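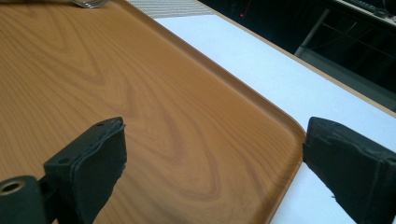 Yevdokiia Tymoshchuk wrote in to ask whether a tray belongs on the table at all once people are sitting down, or whether it should go straight back to the kitchen. Her family has always carried it away, and her sister-in-law's family never does.

Either is fine. On a small table I leave it, and I set it up so that it holds the things that would otherwise wander. Most of what follows is about doing that without ending up with stuck mats, scratched plates and a tray you can't lift because half the table is standing on it.

5 minute read

Start with the mat. A woven or striped placemat goes down first and gets smoothed from the middle outward with a flat hand. If it has been stored rolled, roll it the other way for a minute before you lay it. Mats that still curl can be put under a cutting board overnight. Don't iron a plastic weave, even through a towel. I lost two good ones that way in March.

Then the plate, near the front edge of the mat, with enough room that a sleeve won't catch it. A wide-rimmed plate takes up more space than you expect, so try one full place before you lay out the rest. If a rim ends up riding on the edge of the tray, the plate will rock when somebody cuts meat on it. Slide the tray back until the plate sits flat.

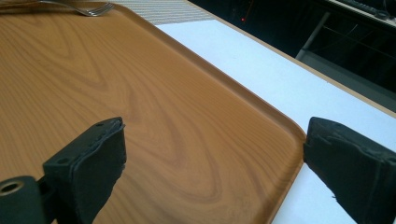 The tray comes last, on the side of whichever hand does the serving. It may lap over the edge of the mat a little, as long as it doesn't wobble. If it does wobble, pull it clear of the mat or put it fully on. A raised rim is worth having, even a low one, and it keeps forks and spoons from sliding off when you carry the lot back to the sink.

Forks and knives can ride on the tray until the food is ready. Lay them all in the same direction, handles toward the person who will pick them up. With wooden handles, keep them away from the spot where you put down glasses. Standing water leaves a pale line in the wood, and you will be rubbing oil into it later.

Cleaning a wood-grain tray is easy if you know what it is made of. Real wood, wipe and dry right away. A printed or coated surface can take a damp cloth with a drop of dish soap. Neither one should sit in the sink. For sticky rings I use warm water on a folded cloth, left on the ring for 3 minutes, then a wipe along the grain. I have used the Curkum cloths and I have used old undershirts, and the undershirts are just as good.

Scouring pads are out – they dull a glossy finish in one go and it doesn't come back. 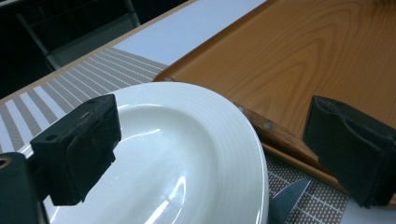

Plates with fine grooves around the rim need a soft brush. Egg and oatmeal dry into the grooves and a sponge goes right over the top of them. Run the brush around the rim in the same direction as the grooves, rinse, and tip the plate toward the window to check. Gray marks left by cutlery come off with baking soda and a little water. Rub with a fingertip, rinse well.

For stacking, put a sheet of paper towel or a square of felt between good plates. Everyday ones don't need it. Trays store best on edge, next to the baking sheets, where you can pull one out without lifting anything else. I keep mine in the slot beside the stove, along with a Clevley rack that cost me 35 dollars and was more than I needed.

Woven mats should hang over a rail to dry before they go back in the drawer. Put away damp, they smell by the end of the week.
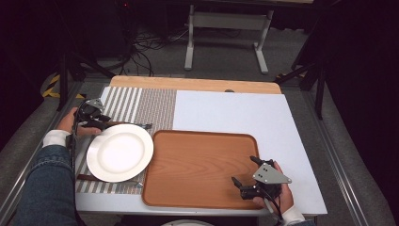 Murkine disagreed with the order when I first posted a short version of this, and said the tray should go down before the mat, so you can see how much table is left. I tried it for a few dinners. It works on a long table. On mine I ended up lifting the tray every time to get the mat straight, so I went back to the old way.

If you set the table with kids, give them the forks and keep the plates for yourself until they're tall enough to see over the edge. Have them wash their hands first, and show them one finished place to copy.

Last thing, on buying. Measure the table with the chairs pulled in, then take the measurement of one mat and one tray with you on a piece of paper. Check the corners of the tray with your thumb. Rounded ones are kinder to the wall and to your hip when you carry it through a doorway.

35 shares
3 comments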